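Exposed ceiling and plain walls, room echoes badly

Posted by plolberg_12, May 26, 2022

We have leased a ground-floor workroom with white walls, an exposed ceiling and tall windows along the rear wall. Speech is hard to follow once several people are working at the tables. Floor area is 66 square metres. Do I treat the walls or the ceiling first? The landlord will not allow the ceiling to be closed in.

Wissam Tarawneh
Ceiling first. Hang absorber baffles vertically between the services, so both faces work and the sprinklers stay clear. A closed ceiling is not needed. Leave the window wall alone; there is too little solid surface between openings to justify the labour.

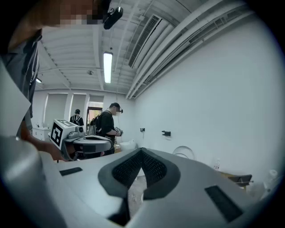 After the baffles are up, treat one of any two parallel bare walls. A large plain wall is the usual source of flutter. Clap at standing height in the middle of the room and listen for a metallic ringing. Mount panels with the centre at ear level and leave a gap behind them equal to the panel thickness. Check the fire rating before ordering.

aliyu308
Get a rug.

Ladero
Rug helps the high frequencies only. Agree with Wissam on the baffles. Put felt pads under the table legs as well, 2 mm is too thin.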